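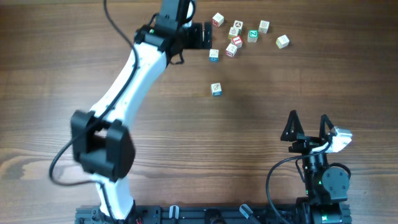

Alphabet blocks on the big table, green Z and all.

I have been meaning to write about the blocks for weeks, and then it was July and the tomatoes needed tying in and we had people to stay, so it has had to wait. But my sister asked me again on the phone where I found them, and whether they were worth the fuss, and I thought I may as well put it all down in one place and send her the link.

They came from the Saturday-sort-of-shop at Wolutmont, the one behind the church with the bicycles outside (I never know what to call it – half of it is furniture and the other half is boxes you are allowed to rummage through). I had gone in for a lampshade. There was a cotton bag hanging off the back of a chair, tied at the neck with a shoelace, and when I gave it a squeeze it made that lovely knocking sound that only wooden blocks make. I didn't even open it properly. I paid at the till, forgot the lampshade altogether, and emptied the bag out at home with a cup of tea going cold beside me.

What I like best is how plain they are. The wood has been left pale and natural, so most of the colour is in the printed faces, some with letters and some with little pictures. There is a Z in white on bright green that everybody reaches for first, and a white I on red which is my own favourite, I think because a capital I is such a modest letter and somebody has gone and given it the grandest background. I'm told by my niece that I is for Igloo in her book at school and for Ink in mine, which made me feel about a hundred.

I grew up with a set very like them, though ours were painted all over and had been chewed at the corners by three children and a spaniel. My mother kept them in a Van Loon biscuit tin with a lid so tight that you had to fetch a grown-up, and I have wondered since if that was the idea. We never spelled anything. We built walls and lined them up as trains, and once my brother posted the whole alphabet through the gap beside the stairs, where I suppose most of it still is.

Now the cleaning, as that was my sister's real question. Please don't put old wooden blocks in the sink! I did that years ago with a set of dominoes and they swelled and went furry and were never nice to hold again. I use a cloth wrung out in warm water with the tiniest drop of washing-up liquid, go over one face at a time, and stand them on a tea towel by the window until the next day. Go gently on the printed sides. If there is a sticky patch left from a price label, a dab of cooking oil on a fingertip will shift it, and then you wipe that off too. Flor Alvarado, who restores chairs and knows far more than I do, says a little beeswax on the bare wood is all right if the blocks are for show, but she leaves it off anything that might end up in a small mouth, and so do I.

They get played with on the big table, which is the best place for it. It has a warm brown grain with streaks running along it, dark and light, and one pale knotty patch that I have been fond of since the day it arrived. Geert Boersma found it for us at a house sale near Brerkance and drove it over on a borrowed trailer with the legs off, and we had a terrible job getting it round the turn in the hall. I wouldn't part with it now. Blocks slide very nicely on it, and they make much less of a clatter than they do on the kitchen tiles.

My niece's game at the moment is to have me shut my eyes while she moves one, and then I have to say which. I am dreadful at it. I always say the Z. She has another where the letters are people in a village and the pictures are their pets, and the rules of that change every five minutes, usually when I have begun to understand them.

I was going to sew a new bag out of the leftover Lelow curtain fabric, the blue stripe, with a proper drawstring this time. It's cut out and pinned and has been sitting on the machine since my birthday. If I get it finished I'll put the measurements up, and Ruth, if you are reading, yes, I will look for a second set next time I'm over that way, and no, you can't have the green one.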